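Gripper tests, bench 2 – the picture page

Quick page, pictures going up as I get to them. More text than photos right now, sorry, Rodica Lungu has the rest on her laptop.

What we're comparing: the ribbed jaws that came with the Avedau arm vs the soft Nerkari pads. Same arm, same controller, same wrist camera. Only the fingers get swapped. Tudor Gavrilă did the mounts, Kanchan Sisodia wrote the grip routine and keeps changing it (version 194 as of this morning!!).

Notes so far, in no order:

Nerkari pads – lovely on mugs and bottles. Useless on anything thin. They fold round the edge and then slide off. Dorin Sandu wants to try them at lower force, fine, go ahead.

Ribbed jaws – ugly, cheap, good on edges. Leave marks on soft card. Tips wear quick, we swap after 2000 closes.

Wrist camera – exposure still hunting when the arm tips over. Kanchan locked it for the mug runs, looked much better, then we forgot to lock it again. Focus is fixed so close-up print comes out mush. Don't expect to read labels with it.

Controller – the Costache box. Drops the force reading if you jog and close at teh same time. Known problem, restart and carry on. Relu Nedelcu has a patch on the Godholm branch, not merged.

Paper and office stuff is the hard set. Folders, envelopes, a manual from 1987 that's falling apart. Everything slips or bends.

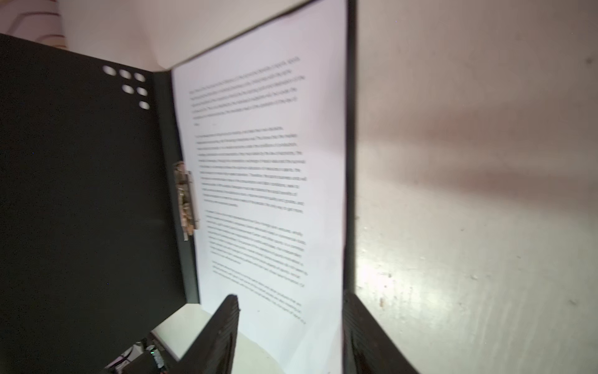 Category: Ribbed jaws / Paper and folders

Black folder stood up on end, typed sheet under the clip, jaws coming in low. Wrist camera view so everything leans. Text too blurry to read, same focus gripe as before.

Next up: envelopes, then the pads on the same folder so we have a fair comparision. Scores go in the shared sheet, ask Rodica for the link.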